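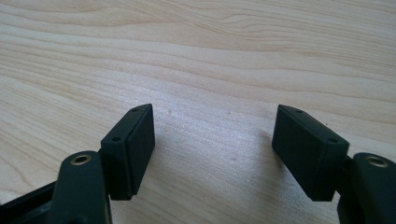 I finally finished the border on my cross stitch sampler, and oh my goodness, I'm never picking a border with that many corners again! The pattern is the big Natuvley one, 877 stitches just for the outer edge, and I was off by one at the third corner. One stitch! I only noticed when the vines didn't meet up, so out came 59 of them while I grumbled at the TV.

What saved me the second time was gridding the fabric. I ran a line of Zuvero thread every ten squares (it's slippery, so it slides right out later) and suddenly I could see where I was. I used to think gridding was a waste of an evening. Well, so was all that unpicking.

I'm stitching it with 2 strands on 16 count, in the dusty green from Bornonby. It looks a bit gray at night but so pretty in the morning.

Next up is the alphabet in the middle. I'm hoping to have it done by June, but I do still owe my sister a pillow...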